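Drucken | Per E-Mail senden | 3 Kommentare

Warum Werkzeug bunte Griffe hat

Erwachsene behaupten gern, sie wüssten immer, wo ihre Zange liegt. Frag sie mal. 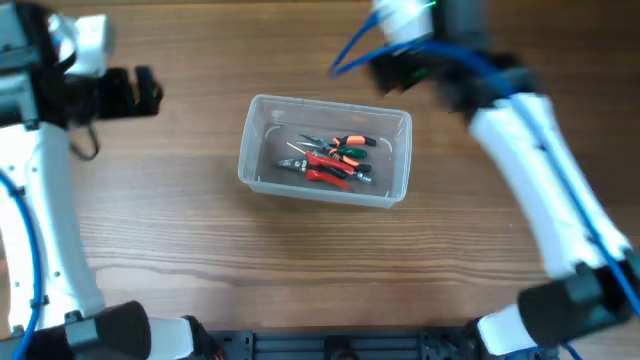 Drei Werkzeuge in einer durchsichtigen Kiste: Metall nach links, Griffe nach rechts.

Eine Zange besteht eigentlich aus zwei Hebeln, die sich in der Mitte kreuzen. Du drückst hinten die langen Griffe zusammen, und vorne beißen die kurzen Backen zu, und zwar viel kräftiger, als deine Hand es allein könnte. Deine Finger dürfen das gern beleidigend finden.

Die Spitzzange mit den orange-schwarzen Griffen hat lange, schmale Backen. Damit kommst du an Stellen, für die Finger zu dick sind, zum Beispiel an die Schraube, die hinter die Heizung gefallen ist. Zum Nüsseknacken taugt sie nicht. Toshio Yokoyama hat es in seiner Werkstatt trotzdem probiert und suchte danach eine Weile nach der Nuss.

Und die Farben? Metall ist grau, Staub ist grau, der Werkstattboden meistens auch. Rot, Grün und Orange findet man dagegen schnell wieder. In der Werkstatt liegen mehr als 356 Teile, da hilft das sehr. Die durchsichtige Kiste hilft ebenfalls: Man muss nicht erst den ganzen Inhalt auskippen, um hineinzuschauen. (Viele tun es trotzdem.)

Griffe immer zur selben Seite legen, dann greifst du nicht in die Spitzen. Und an Steckdosen hat keine Zange etwas verloren, egal wie hübsch ihr Griff ist.

Text: Tomomi Okabe

6-mal geteilt | Seite drucken | Artikel mailen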